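Brillik-Markerwürfel im Test: Posenerfassung ohne Roboter

Wer Greifdaten von Hand aufnimmt, braucht eine stabile Handpose. Das Set von Brillik löst das über Würfel mit Schwarz-Weiß-Markern, je einer pro Hand. Verglichen wurde mit der älteren Methode von Cattaneo, die nur einen flachen Marker am Handrücken nutzt.

Die Würfel sind klein genug, um sie nebeneinander zu führen. Von jedem sollten mindestens zwei Flächen zur Kopfkamera zeigen – dann bleibt die Orientierung eindeutig. 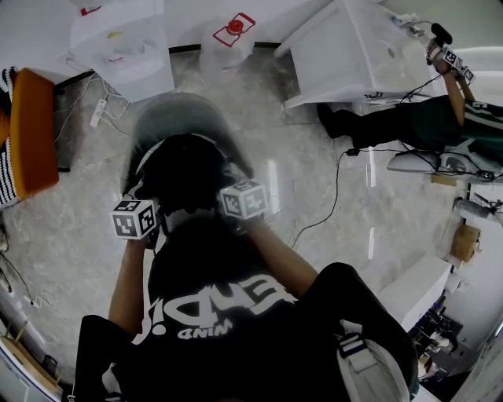 Ergebnis

Aus etwa 2000 Aufnahmen trainierte Lenni Huttunen eine Policy. Der mittlere Positionsfehler lag bei 2 mm, mit dem Cattaneo-Marker bei 8 mm. Bei verdeckten Flächen springt die Schätzung weiterhin. Spiegelnde Böden störten die Erkennung nicht messbar. Die Kalibrierung ist schlecht dokumentiert – hier besteht Nachholbedarf. Für beidhändige Aufgaben dennoch empfehlenswert.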